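Home Kitchen Laundry Workshop Garden Ask Me Search

Looking after the small tools you use every day

I have a drawer in my kitchen that my husband calls the hospital. Scissors with a wobbly screw, tongs that won't spring back, the garlic press with the gummed-up hinge, two can openers and neither of them any good. Every September, when the garden slows down and I'm back indoors, I tip the whole thing out on a towel and get to work. It takes me an evening and a pot of tea, and I love it more than I should!

A few of you wrote in after the page on cutting boards to ask what I do about the metal stuff, so this is the long version. Nearly all of it I learned from Kiều Châu, who ran the repair table at the Clastville market for years and who once fixed my mother's potato masher while telling me off for putting it in the dishwasher.

Start with a proper wash

You can't tell what's wrong with a tool until it's clean. I fill the sink with hot water, a good squirt of dish soap and a spoonful of washing soda, and let everything metal sit for half an hour (no wooden handles in there, please, wipe those with a damp cloth). Then an old toothbrush into the hinges. Sticky scissors are very often just scissors with three years of packing tape on them. Rubbing alcohol on a cotton ball takes that off in seconds, and cooking oil does it too if you're patient, though you'll have to wash again afterward.

Dry everything right away. I put mine on a baking sheet in the oven after I've taken the bread out, with the heat off and the door open a crack. Anything with plastic on it gets a towel and a sunny windowsill instead.

Tongs and tweezers

I'm fussy about tongs. Hold them up to the window and squeeze gently: the tips should meet evenly, with no light showing on one side. If one side is bent, wrap it in a rag, put it in a vise and ease it back a tiny bit at a time, checking as you go. I snapped a lovely old pair by being in a hurry, and I still think about them.

If the tips meet but things slip out anyway, they've probably worn smooth. A few strokes across the inside with a fine file will roughen them up again. For kitchen tongs I don't bother filing — I slide on a pair of silicone covers, the kind Diệp sells in a packet by the register, and they go in the dishwasher with the forks. Tweezers I do on a sheet of 800 grit paper. Fold it, pinch it between the tips and pull it through. Then turn it over and do it again so both sides get the same treatment.

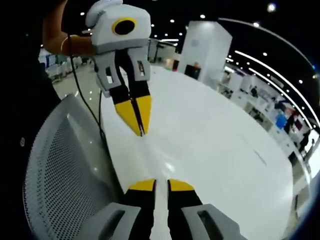 Scissors

For everyday scissors that have only gone a little dull, I cut through folded aluminum foil. It isn't real sharpening, but it takes the burr off and it'll get you through the gift wrapping. For real sharpening I use a small stone, bevel side only, always stroking in the same direction. Leave the flat inner face alone!

Now look at the screw. Too loose and the blades fold the paper, too tight and your thumb aches. I open the scissors wide, hold them by one handle with the points well away from me, and let the other side swing down. It should drop partway and stop. A touch of clear nail polish on the screw head keeps it where you want it.

Oil, but not much

One drop per hinge. Work it open and shut, wipe, and wipe again. Food tools get food-grade mineral oil, because olive oil goes sticky and smells like old crayons by spring. My bottle is an Istov one with a long thin spout, and it's lasted me 7 years. My neighbor Thiện Cù uses the machine oil from his bike on his pruners and they look wonderful, but please keep that out of the kitchen.

Rust spots

Light rust comes off with a paste of baking soda and water and a ball of crumpled foil. For worse, lay the tool in white vinegar overnight, scrub it, rinse it in water with a little baking soda stirred in, and dry it very well. Don't do this with anything plated, as the vinegar can lift the finish. I found that out on a Menell nutcracker, which now lives in the garage with the paint can openers.

Next time I'll get to peelers and graters. If you have a trick for cleaning the small holes on a nutmeg grater without losing your knuckles, write and tell me, I'm all ears.

Contact | Copyright, all rights reserved | Back to top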